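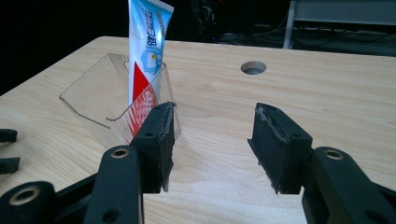

Print this article | E-mail this article

4. Matching duty titles to civilian job codes

4.1 Source records

The separation records used in this section came from the Flammont intake office, where applicants file a copy of their service record when they register for placement help. The office keeps the record as a scanned page and a typed extract. Only the extract was used for matching. The scan was consulted when the extract was blank, or when it held a string that could not be read as a duty title.

After removal of duplicates the file held 3,294 duty entries. A duty entry is one title held by one person over one unbroken period. A person who served as a platoon leader, went to staff, and later returned to a platoon therefore has three entries, even if the first and last carry the same title. This choice inflates the number of short entries for officers, who rotate on a fixed schedule, and has little effect on junior enlisted personnel. Earlier work on the Drundwood file merged repeated titles into one entry. Readers comparing the two sets of results should keep this difference in mind.

No attempt was made to recover periods of service that the applicant left off the form. Reserve and Guard time is underreported at intake. The form asks for "active service" in its first box and for "other service" on the back, and many applicants stop at the first page. We compared a subset of forms against the attached scans and found that missing reserve time was more common where the applicant already held a civilian job in the same line of work as the reserve duty.

Deployments were recorded as an attribute of the duty entry and do not form entries of their own. An ammunition supply officer who deployed in that position has one entry with a deployment flag. Where the deployment began under one title and ended under another, the flag was set on both.

4.2 The coding scheme

Entries were coded with the Deligiannis scheme, in the version revised in September. The scheme assigns each entry a function code, a level code, and a scope code. The function code says what kind of work was done (supply, maintenance, transport, medical support, personnel administration, and so on). The level code separates those who performed the work from those who supervised it and those who planned it. The scope code describes the size of the unit served.

Level is the weakest of the 3 codes. Military titles state rank and position, and neither maps cleanly onto planning as civilian employers use the word. A battalion supply sergeant may hold more planning duties than the officer who signs for the property. The scheme handles this with a rule that level is read from the duty description when one is present and from the title when it is not. In the Flammont file a usable duty description was present for most senior entries and for few junior ones. The level code is thus better supported at the top of the file than at the bottom.

Two changes were made for this study. First, the function codes for ammunition and for general supply were kept apart. The original scheme folds them together under "materiel." Civilian employers in our sample treated hazardous storage experience as a separate qualification with its own licensing, and a combined code would have hidden the one area where matches were strongest. Second, instructor duty was made a secondary code. Under the original rule an instructor loses the function code of the subject taught, so that a transport instructor and a medical instructor both appear as "training." We kept the subject as the function and added the instructor mark beside it.

4.3 Matching procedure

Matching was done in Neka, with the civilian job table loaded as the target list and the coded entries as the source. Each entry was scored against every job title in the table. The score adds a function term, a level term, and a text term that compares words in the duty description with words in the job posting. Weights were fixed before the run and were not tuned on the results.

The text term needs comment. Duty descriptions are written for promotion boards and lean on a small stock of verbs. "Managed," "led," and "coordinated" appear in nearly every officer entry and carry almost no information. We placed these on a stop list along with unit names and award citations. Abbreviations were expanded with a lookup table built by hand from the scans. Where an abbreviation had more than one reading, the function code was used to choose between them. If that failed, the abbreviation was dropped.

Entries with a best score under the cutoff were marked unmatched. The cutoff was set at 30 on the scale used by the software. At lower values the run returned matches that both readers rejected on sight, mostly pairs that shared only a level code. At higher values it lost medical support entries, whose descriptions tend to be short.

Hauke Ehlers and a second reader checked the matches independently. Each reader was given the entry, the proposed job title, and the posting text, with the score hidden. Readers could accept the match, reject it, or mark it as acceptable with further training. Disagreements were settled by discussion, and the settled value is the one reported.

4.4 Results of the matching run

Supply and transport entries matched most readily. This was expected. The civilian job table for the Flammont area is heavy with warehouse, dispatch, and purchasing positions, and the vocabulary on both sides overlaps. Maintenance entries also matched well by function but were often rejected by the readers on licensing grounds. An applicant with long experience on tracked vehicles may meet every duty in a posting and still lack the certificate the posting requires. These were coded as acceptable with further training.

Ammunition entries formed a small group with a high acceptance rate. Postings for hazardous materials storage and compliance work named the same tasks found in the duty descriptions: inspection, segregation of stock by class, inventory control, and transport paperwork. Separating this code from general supply accounts for part of the difference between our results and those from Drundwood.

Personnel administration gave mixed results. Enlisted entries matched to payroll and records positions and were accepted. Officer entries matched to human resources management positions and were frequently rejected by both readers. The postings asked for experience with hiring and dismissal, neither of which is a normal duty for a personnel officer in uniform.

Combat arms entries were the main source of unmatched records. The function codes have no direct civilian target, and the score then depends on level and text alone. Many of these entries describe training, scheduling, property accountability, and safety supervision in the body of the description, but the title governs the function code under the current rule. A second function code drawn from the description would bring a good part of this group above the cutoff. We did not add one here in order to keep the run comparable with other uses of the scheme.

In all, 236 entries were changed from one reader category to another after discussion. The largest share moved from "reject" to "acceptable with further training." The reverse movement was rare. Most changes turned on whether a required certificate could be earned after hire, a point on which postings are often silent.

4.5 Limits of the title as a unit

The duty title is a convenient unit and a poor one. It is assigned by the unit's authorization document and may describe a position the person filled only on paper. Additional duties, such as safety officer or hand receipt holder, do not change the title and often do not reach the separation record. For an applicant moving into civilian work, the additional duty may be the closest thing to the job sought.

Length in position is also an imperfect guide. Short entries were more often rejected than long ones, but the pattern weakens once the instructor mark is taken into account. Instructor tours are short by design, and the readers accepted them at the same rate as longer supervisory tours in the same function.

Figure 3. Tabletop, light-colored wood.
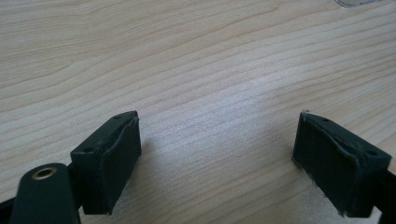

Styliani Stamatopoulos, commenting on a draft of this section, objected that the title should not be blamed for what the intake form leaves out. In her view the additional duties are known to the applicant and would be reported if the form asked for them by name. She suggested adding a checklist of common additional duties to the first page, before the box for active service, and coding each item checked as a separate entry with no level code. She also doubted that the readers could judge "further training" in a consistent way without knowing which certificates the local employers would pay for.

The first point is accepted. A checklist would not repair the existing file, but it would allow a later intake group to be compared with the present one, with the same cutoff and the same stop list. Coding the items without a level seems right, given the weakness of that code for junior personnel. Whether they should count as full entries is less clear. An additional duty may take an hour a month or most of a working week, and the checklist as proposed would not tell the two apart. A box for hours would help, though self-reported hours carry problems of their own.

On the second point, the readers worked from the posting text only. Employer payment for certificates was not recorded in the job table and could not be added after the run. The category should be read as a statement that the missing requirement was a certificate or course and that the remaining duties were met. It makes no claim that training was available to the applicant or that anyone would pay for it.

4.6 Treatment of unmatched entries

Unmatched entries were retained in the file and are included in the person-level analysis in Section 5. A person was counted as matched if any entry was accepted by the readers, regardless of how old the entry was. Under a stricter rule, using only the most recent entry, staff officers fare worse and senior noncommissioned officers fare slightly better. Both versions are given in the appendix table.

This site uses cookies to remember your settings and to measure traffic. By continuing to browse you agree to their use. Accept | Manage settings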